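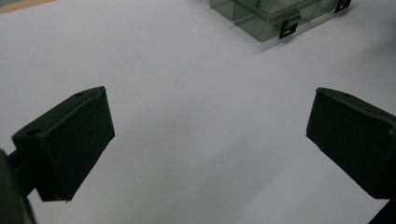

Sorting Small Parts into Compartment Boxes

Bonside Workshop Services, Bench Procedures

Purpose

This procedure explains how to set up a work surface and sort small loose parts into plastic compartment boxes. It applies to all shared benches at the Bonside and Sellthorpe sites. It covers screws, nuts, washers, spacers, clips and similar items that fit comfortably between two fingertips. Electronic components that are sensitive to static are handled under a separate procedure and should not be sorted on an open bench.

Staff who have not sorted parts before should read the whole page once before starting. A box of ordinary size takes about 102 minutes to sort and label, not including the time needed to clear the bench.

What You Will Need

One compartment box with a clear lid, empty and clean
One shallow tray for unsorted parts
One small dish for rejected parts
A soft, lint-free cloth
Mild soap and water
Removable labels and a fine-tip marker
A steel rule or a thread gauge
The parts list for the box, printed or on a tablet

Boxes with removable dividers are preferred. If the dividers are loose in their slots, exchange the box at the stores counter. Small washers slide under a loose divider as soon as the box is carried.

Preparing the Surface

Choose a bench with a plain, light top. Dark parts show up well against it, and a matte finish causes less glare than a polished one. Where the only available bench is patterned or badly marked, cover it with a sheet of plain white card and tape down the corners.

Remove everything from the bench, including cups, paperwork and tools belonging to other jobs. Wipe the top with a cloth dampened in soapy water, working from the back edge to the front. Dry it completely. Parts with a zinc or plain steel finish must not be placed on a damp surface.

Check the light. An overhead lamp placed slightly to one side gives a short shadow, which makes thin washers easier to see.

Setting Out the Box

Place the compartment box at the back of the bench with the long side facing you. Open the lid fully and let it rest flat. If the hinge does not open that far, take the lid off and store it on the shelf below the bench. A lid left half open tends to fall during sorting.

Leave the middle of the bench clear. This is the sorting area, and it should be at least 8 inches deep from front to back. Place the tray of unsorted parts on the side of your weaker hand and the reject dish on the other side.

Before sorting, assign each compartment. Write the part code on a removable label and attach it to the front wall of the compartment. Labels on the lid are not acceptable as the only marking, as lids are sometimes exchanged between boxes of the same model.

The usual layout is as follows:

Back row: screws, shortest at the left
Middle row: nuts and washers, in the same order as the screws they fit
Front row: spacers, clips and anything used less often

Boxes with fewer rows should follow the same order from left to right. Do not leave a compartment unlabeled. If it is to remain empty, mark it "spare."

Sorting the Parts

1. Tip a small handful of parts from the tray into the sorting area. Do not empty the tray onto the bench.

2. Spread the parts with the flat of your hand until none overlap.

3. Pull out one type at a time, starting with the largest. Slide the parts toward you into a group.

4. Check one part from the group with the rule or gauge. If any part in the group looks different from the others, check every part.

5. Move the group to its compartment. Pick up pieces one at a time if the compartment is narrow.

6. Place damaged, rusted or unidentified parts in the reject dish. They should not go back into the tray.

7. Repeat until the sorting area is clear, then tip out the next handful.

Metric and inch screws of similar size are the most common source of error. The two can look identical, and a wrong nut will often start on the thread before it binds. When in doubt, use the gauge.

Fill each compartment to no more than three quarters of its depth. Parts heaped above the divider will move into the next compartment when the lid is closed. Surplus stock should be bagged, labeled with the same part code and sent to the Wihongi storeroom.

Counting and Recording

A full count is required only for boxes issued to outside teams. For bench boxes, a visual check against the parts list is enough. When a count is required, count in groups and write down each subtotal before moving on. The largest set currently in use, the Zarneck assembly kit, holds 2,019 pieces across several boxes and should be counted by two people working separately. If the two totals differ, both people count again.

Record the box number, the part codes and your initials on the box card. Place the card inside the lid, facing outward.

Closing and Storing

Close the lid slowly and press each latch until it clicks. Keep the box level and tilt it slightly to one side, then return it to level. If any parts have crossed a divider, open the box and correct the fill level before storing it.

Boxes are stored flat, never on end. No stack may be higher than 13 inches. Heavier boxes go at the bottom, with the labeled side facing the aisle.

Wipe the bench again when you have finished, and check the floor beneath it for dropped parts. Any part found on the floor goes into the reject dish, even if it appears undamaged.

Questions about labels, part codes or replacement boxes should be addressed to Aitana Segura, Stores Supervisor, at the Sellthorpe counter. This procedure is reviewed every July.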